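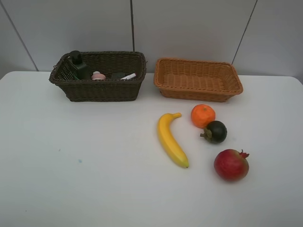 Dark basket with the odds and ends in it, tan basket empty, fruit out the front.

December 16, 2018. Props bench, Gullura workshop.

Started on the baskets today, finally! They've been on my list since November and I kept finding other things to do (the paint shelf, mostly, and re-covering those awful stools). Linnea wants the kitchen set for the Kustlow job packed by the end of the week, so it was baskets or a very frosty email.

The two we're keeping for Kustlow are the dark one and the tan one. The dark one has been living as a junk basket and I hadn't tipped it out properly when I started, so it's still got the grater-looking thing with the holes leaning up at the left, the tall black bottle, the little pink pot or whatever it is, and a white stick of something that I thought was a marker and Noel thinks is a tube. I'll look tomorrow. The bottle sticks up well past the rim and if it stays in there the lid of the crate won't go down, so that's coming out regardless of what we do with the rest.

I do like the dark one better as an object. It's got that thick plaited rim and the sides only flare a bit, so it holds things up straight. But it eats light. Anything low in it just vanishes behind the front wall, and Mỹ Hứa said the same thing last year when we tried bread rolls in it for the Clirkthorpe window. You could see about one roll. So: dark basket for tall stuff (utensils, bottles, a tea towel hanging over), tan basket for fruit. The tan is shallower and wider and the sides slope out, and you can see what you've put in it from across the room.

Went over the tan one for damage. I ran an old nylon stocking all round the rim and over the inside, which is Mỹ Bạch's trick for finding split ends, and it caught twice, both times on the outside at one end. Trimmed both with the flush cutters and dabbed a bit of PVA on. Not going to touch it again until it's had a night. Brushed it out with the soft paintbrush, no water. The last time somebody washed a basket in here it dried in the shape of a hat, and Quang still brings that up.

The tag on the tan one says 2014 and prop number 41, in my writing, so it's one of the lot that came over from the old shed. The dark one's tag has gone completely. I've given it 126, the next free number in the book. If anyone finds an older tag in the bottom of a crate, please tell me before you write over anything!

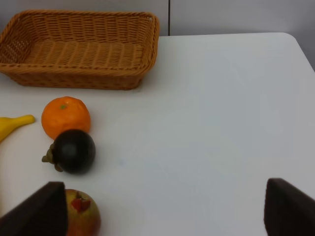
Fruit next, and this is the bit I'd been looking forward to. Ông has asked for a bowl-of-fruit look that reads as somebody's real kitchen, which to me means mixed, a few shapes that don't match, and no shiny supermarket pyramid. I had the pieces out beside the tan basket to see how they got on together, and the finishes are all over the place. The orange is lovely, matte with those slight dimples and a little green spot for the stem, and right up against it the mangosteen is nearly black and glossy enough to pick up highlights. I thought about knocking it back with some matte varnish, then decided to leave it, as a real one has a bit of a shine to it anyway and I'm scared of getting varnish on the leafy bit at the side. That olive green is a really nice colour and I'd never match it.

Tried a few arrangements in my head and then on paper:

Banana along the back, curve upwards, orange tucked under it. Looks like a smile. No.
Mangosteen at the front corner, leafy end turned to the viewer, orange behind. Good! Banana leaning over the rim.
Everything heaped at one end with a cloth at the other. Linnea will like this one, I suspect, and I sort of do too.

Whichever way we go we're short. The tan basket is wide and these pieces will rattle around in the bottom looking sad. I've got 90 dollars left on the Kustlow props line and I'd like to spend it on a second banana, some lemons and maybe a bunch of grapes if we can find grapes that don't look like beads. Noel says there's a box of pears under the stairs. I've been under the stairs and I didn't see pears, but I also didn't have a torch. A false bottom would help as well, just a bit of foam cut to the shape and covered in hessian, so the fruit sits up near the rim. Foam's in the tall cupboard, offcuts on the left.

Still to do:

Empty the dark basket and find homes for what's in it. Grater thing goes back to the kitchen crate.
Stocking test on the dark one. It snagged my jumper when I moved it, so expect trouble.
Check the PVA.
Cut foam for the tan basket. Measure the floor and not the rim, as the sides slope (I have made this mistake).
Wipe the fruit with a barely damp cloth, except the mangosteen leaves, dry brush only.
Ask Mỹ Bạch if she wants the spare hessian.

Quang, if you're in before me, please leave the tan basket sitting flat and don't stack anything in it till the glue's been looked at. Tea's in the blue tin, I bought the good one.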